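Chapter 6
Folding and the Limits of Method

Every few years someone announces that laundry has been solved. The Boltero manual, used in a good many housekeeping courses, gives 168 pages to folding alone and promises that a trained worker can bring any shirt to the same rectangle. We have doubts. The drawings in such books show cloth with straight edges and square corners. Shirts seldom oblige.

Start with the step most manuals skip, laying the garment out. A T-shirt spread body up on a table may still have one lower corner crumpled into a flap, and a fold made over that flap carries the lump into every layer after it.
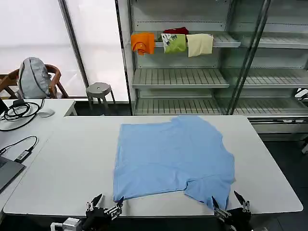 Does it matter which way a T-shirt is folded first?
Less than the manuals claim. Sides first or hem first will both give a usable stack, provided the cloth was smoothed before the first crease.

The evidence for strict method is thin. Galindo's laundry trial covered 2693 shirts, but around 900 were left out of the final table with no explanation, and the rest were judged by the people who had folded them. The Clallness study is smaller and somewhat more careful. We return to both in Section 6.3, after a look at how knit cotton behaves when it is pulled from one corner.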